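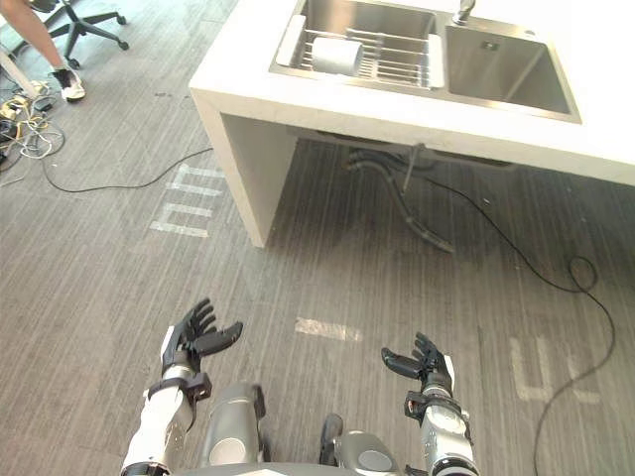
Hnat Lytvynenko: Episode 9 of the Stustameck drama still plays with the subtitles from episode 8. Disc replaced once, same result.

Ticket 2964, Lagman DVD support. Status: open.

Checked the replacement disc on two players. Audio is correct. The subtitle track starts on time but carries the dialog of the previous episode, including the opera troupe audition.
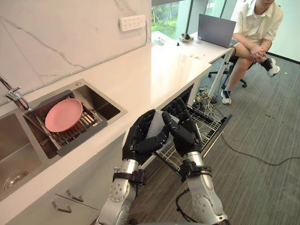
The first pressing has the same fault, so the error is in the master and swapping discs will not clear it. Asked Itton for the original subtitle file. 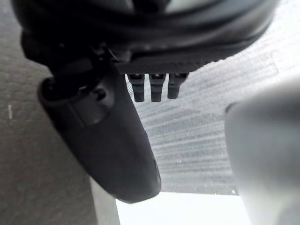 Last modified: Tuesday, 4:10 PM

Itton sent file 2776. Line count matches the episode 9 script. Loaded it as an external track in Unbridge: in sync up to the chapter 4 break, then 300 ms late to the end credits. Applied a fixed offset from chapter 4 on. Second run clean.
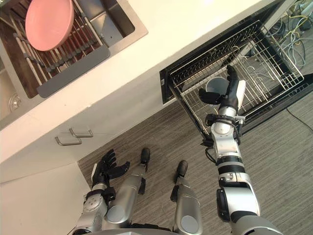 Kitchen counter and dish rack

Workaround for set owners: play episode 9 from a computer with the corrected file. Standalone players cannot load it. Corrected pressing is tracked under ticket 2099, no ship date. Leave this ticket open until the new disc is checked.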